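11 September 2022
Anoma Amarasinghe

Budget notes, second arm for the counter bench

Went through the Naltier quote again. The gripper alone takes 2,000 of what we have, before the mount and the cable set. Trallus will sell the fingers separately, same long tapered style we run now, 38 a pair. I want 6 pairs on the shelf before we commit to anything bigger. We went short in August and I don't want to borrow from Weerakoon again.

The glossy gift box stays on the object list. It is wide for these fingers, so most grasps have to come in at an edge or corner. That matters for the stroke we order — the short version saves money but limits us to small packs.

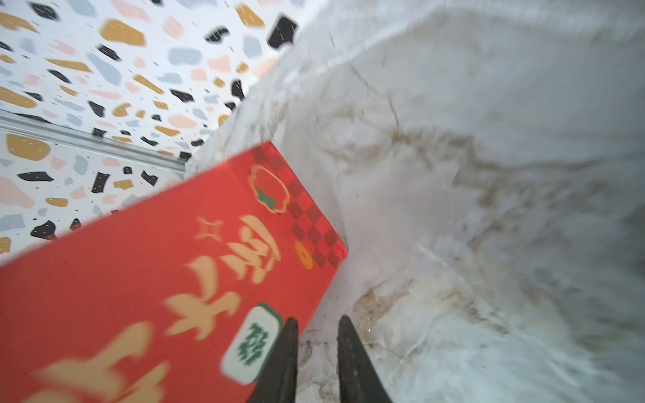 To price before the next order

- Wrist camera with a shorter exposure. Too much smear on the marble and on the box lettering when the arm moves fast. Cludau lists 2 models, need lead times for both.
- Wide-stroke gripper, as a loan first if Naltier will agree to it.
- Rubber fingertip covers. Cheap, can go on the same order as the fingers.
- Spare wrist cable. Left off the last request by mistake.

Bench itself can wait. The marble top is fine for now and a new one would eat the camera money. Will ask Trallus whether the finger price holds through the end of the year.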